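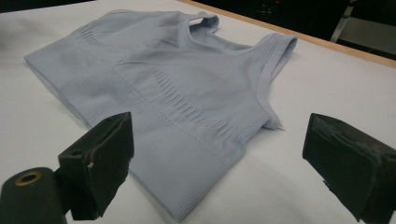 ok so I've finally got a system for folding sports bras and I'm going to be insufferable about it for the next few posts

background: I do laundry for a household that runs, swims and does hot yoga, and for years every bra in this house lived in a knot at the back of a drawer. You pull one out, three come with it. Awful

step one is lay it flat, neckline away from you, and just smooth it with your hands. The seamless knit ones are the worst for this, they want to roll up along the sides the second you let go

be extra patient with the straps! Mine always curl over at the edge, and if you fold on top of that they stay curled. Flip them flat first, then fold both straps down over the front

then fold in half side to side, and roll it up starting from the strap end so the wide ribbed band ends up on the outside. The band is the firm part so it holds the whole roll together – no rubber bands, no little dividers

(I did buy the dividers. Deligiannis drawer set, the medium one. They're holding batteries now)

if yours has removable pads, take them out before washing and put them back in BEFORE you fold. I have lost so many single pads. There's a jar

also please check the side seams while it's flat. If there's a loose thread, snip it, don't pull. I pulled one on my good gray Lasbridge top in July and opened up two inches of seam in the middle of the laundromat

someone asked about the ones with the little vent slits knitted into the front. Same fold, I just wash them in a mesh bag so hooks from other stuff don't snag in the slits. Cold, gentle, never the dryer

drawer update: 76 days in and I can still see every single one from the top. My previous record was one weekend

socks next. I have opinions about socks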